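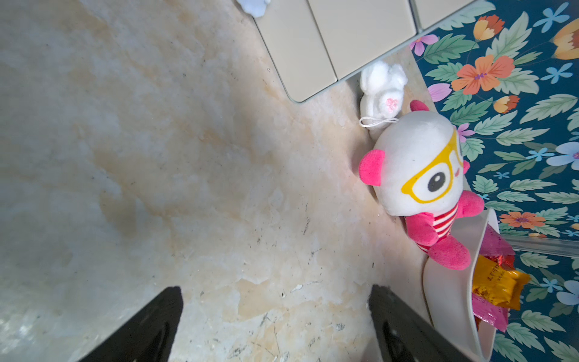 마블 무늬 상판. 크림색 바탕에 긁힌 자국과 작은 검은 점들.

최종 수정: 2월
2월, 오후 / 작성: Osvaldo Rocha

오늘은 왁스 시험을 계속했습니다. 지난번에 Obinna가 만든 배합(밀랍 많은 것)은 너무 딱딱해서 천으로 펴는 것이 힘들었습니다. 그래서 밀랍을 줄이고 오일을 늘렸습니다. 배합표는 Badon 폴더에 넣었습니다. 파일 이름에 제 이름이 있습니다.

나무는 Surkstead에서 온 물푸레나무 판재입니다. 같은 판에서 잘라서 시편 8개를 만들었습니다. 사포는 60번, 150번, 마지막에 600번으로 했습니다. 원래는 중간에 하나 더 있어야 하는데 그 번호가 다 떨어졌습니다. 150번에서 바로 600번으로 가니까 시간이 많이 걸렸고, 빛을 옆에서 비추면 60번 자국이 두 개 시편에 아직 보입니다. 이 두 개는 뒷면에 연필로 X를 썼습니다. 결과 비교에는 쓰지 마세요.

왁스는 중탕으로 녹였습니다. 온도계를 냄비 바닥에 닿게 두면 값이 높게 나옵니다. 저는 처음에 이것을 몰라서 불을 너무 일찍 껐고, 밀랍 덩어리가 남았습니다. 다시 데웠습니다. 두 번 데운 왁스가 한 번 데운 것과 같은지 저는 잘 모르겠습니다. Obinna는 상관없다고 합니다. 그래도 기록에는 "재가열"이라고 적었습니다.

바르는 방법: 면 천에 조금만 묻히고, 나뭇결 방향으로 얇게. 기다린 다음에 깨끗한 천으로 닦습니다. 많이 바르면 구석에 하얗게 남습니다. 시편 3이 그렇게 되었습니다. 제 잘못입니다. 헤어드라이어로 조금 녹여서 닦으니까 거의 없어졌지만 그 부분만 광이 다릅니다.

물방울 시험도 했습니다. 스포이트로 한 방울씩 떨어뜨리고 기다렸습니다.
- 시편 1, 2 (옛날 배합): 물방울이 동그랗게 서 있음. 닦은 후 자국 없음.
- 시편 4, 5 (새 배합, 한 번): 물방울이 조금 퍼짐. 닦은 후 연한 테두리가 남음.
- 시편 6 (새 배합, 두 번): 옛날 배합과 비슷함. 테두리 없음.
- 시편 3: 위의 문제 때문에 시험 안 함.
- 시편 7, 8: X 표시. 안 함.

시편 하나로는 결론을 내릴 수 없습니다. 그러나 새 배합은 두 번 바르는 것이 맞는 것 같습니다. 손으로 만진 느낌은 새 배합이 훨씬 좋습니다. 옛날 것은 여름에는 괜찮을지 모르지만 지금처럼 작업실이 추우면 천 위에서 굳어 버립니다.

냄새에 대해서: Ellance에서 산 오렌지 오일을 조금 넣었는데 저에게는 냄새가 너무 강합니다. Ogunleye 의자 주문에는 이 오일을 빼고 만들고 싶습니다. 손님이 냄새에 예민하다고 들었습니다. 빼면 농도가 달라지니까 배합을 다시 계산해야 합니다. 아직 안 했습니다.

사용한 천은 펴서 바깥 철제 난간에 널었습니다. 뭉쳐서 쓰레기통에 넣으면 위험합니다. 어제 누가 뭉쳐 놓은 것을 제가 다시 폈습니다. 꼭 부탁드립니다.

다음에 할 것
- 빠진 번호 사포 주문 (Obinna에게 말했음)
- 시편 7, 8 다시 갈기
- 오렌지 오일 없는 배합, 작은 병 하나만
- 저울 건전지. 숫자가 가끔 흔들립니다.

추가, 저녁 6시: 시편 4의 테두리를 다시 봤습니다. 마르니까 아까보다 연합니다. 내일 아침에 한 번 더 보고 여기에 쓰겠습니다.

댓글 2 · 공유 0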